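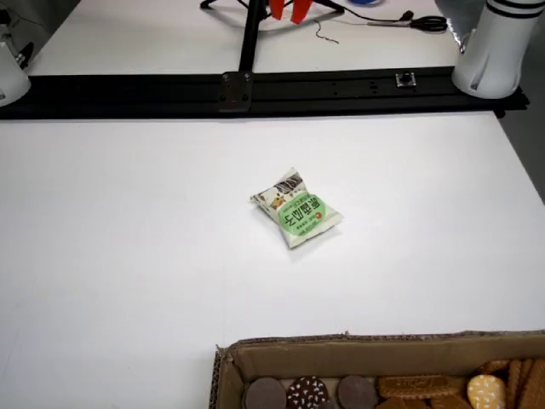 Jendstead Packaging and Product Club | Visit reports

Visit to the Radska open day, February

Members present: Philomena Daly, Elaine Rezende, Nusrat Minhas and Humaira Bajwa, who wrote this up.

Radska bakes and packs biscuits for other companies and also imports small wrapped snacks, which it repacks for vending machines and hotel trays. The building is at the end of the service road behind the Jutier warehouse. Parking is on the left after the gate. We were asked to come at 9:30 and were let in a few minutes early.

Kausar Marwat runs the packing side and took us around. She started in the upstairs meeting room with a short talk on how the site is laid out. The company has been in the building for 3 years. Before that it shared a unit with a bread bakery, and Kausar said the main trouble there was flour getting into the seals on the wrappers.

We put on coats, hairnets and shoe covers and went down to the bake hall. One oven was running. The line was making plain dark rounds, and the second line was being cleaned, so we saw it only through the window. At full speed the running line turns out 2000 biscuits in a batch. The cooling belt is longer than we expected and takes up most of the far wall. Nusrat asked about breakage. Most of it happens where the belt turns the corner toward packing, and the guide rail there was changed last year.

The packing area is where we spent the most time. The single-serve snacks go into pillow packs, which have a crimped seal at each end. The wrapper starts out as flat printed film on a roll. It is folded around the product, sealed along the back and then crimped and cut. Kausar gave us a few rejects to pull open. On a good pack the crimp is even all the way across, and on a bad one you can feel a thin spot with your thumb. They also check how much air is in the pack. Too little and the snack gets crushed in the carton, too much and fewer fit.

We talked for a while about labels. Some of the imported snacks have Chinese print on the front, and the wrapper we looked at longest was a white or cream one with a large green oval label, a small red round emblem and what looks like a chocolate-covered snack with a little cartoon figure. Philomena liked the green, and thought it would stand out well on a crowded shelf. Radska does not change the front of these. An English ingredients sticker goes on the outer carton, and packs sold singly get their own.

After that came the boxes. The mixed assortment goes out to cafes in open trays of brown corrugated cardboard, with the cookies packed close together in a row. There were dark brown rounds, one of them with white sprinkles, a pale yellow round with small white bits, golden rectangular biscuits with lettering pressed into them, and ridged finger biscuits standing on end. Elaine asked why the fingers are upright. Kausar said they snap when they are laid flat under anything heavier, and that they fill the end of the row better.

The tray itself is cut from a single sheet and folded by hand. Tray 878 is the one used for the assortment. Elaine, who used to order cartons for a living, thought the board was a grade heavier than it needed to be. Kausar agreed but said the lighter board sagged in the damp months.

Tasting was back upstairs. I preferred the dark cookie with the sprinkles. Philomena and Nusrat both went for the yellow one. The finger biscuits were a little dry for me, though fine with coffee.

The visit took 2 hours. Radska takes groups of up to eight, and Kausar would like a list of food allergies in advance. Wear flat closed shoes, and leave rings and watches at home, as there are no lockers. Anyone who wants to go on the next visit should give their name to Nusrat.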